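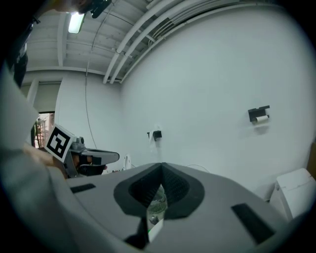

Handheld grippers vs remote control for teaching tasks
Forum > Arm builders > Teaching and demos
Started May 10, 2021

suvumside_rob
Got 3 weeks to teach our arm a bathroom tidy task. Thinking handheld grippers, one per hand, person just does the job and we train off that. Lad at work says remote control the arm or dont bother. Who's right?

dila_bench
Handhelds. Did both last year. Remote control was painfully slow, everyone sick of it by lunch. With the handhelds you just walk in and start.

nastberg77
Disagree. Your wrist does stuff the arm cant. We had over 800 handheld demos and binned loads, elbow would've gone through the wall. With remote control, if the arm can't reach you find out there and then.

dila_bench
so check reach before you record?? tape on the floor, stand where the base will be. not hard

nastberg77
In a big room, fine. Small bathroom, toilet one side, wall the other, you lean without noticing. Everybody leans.

kettle_on
What are you picking up? Clear plastic was a nightmare for us either way. Loo roll fine.

suvumside_rob
Bit of both. Loo roll onto a wall holder, bottles off the side. Two hands for the roll I think.

kettle_on
Two hands then def handheld. Tried driving 2 arms remotely, never again. Keep the marker tags facing somewhere sensible tho, if your sleeve goes over one you lose the tracking. Roll them up.

nastberg77
ok for two hands I'll give you that. Still do 50 odd on the real arm at the end.

dila_bench
can live with that. And go slow!! People rush once they're bored, the arm copies the rushing

suvumside_rob
Cheers all. Going handheld, aiming for 1000, then some on the arm. Will post how it goes, tape is orderd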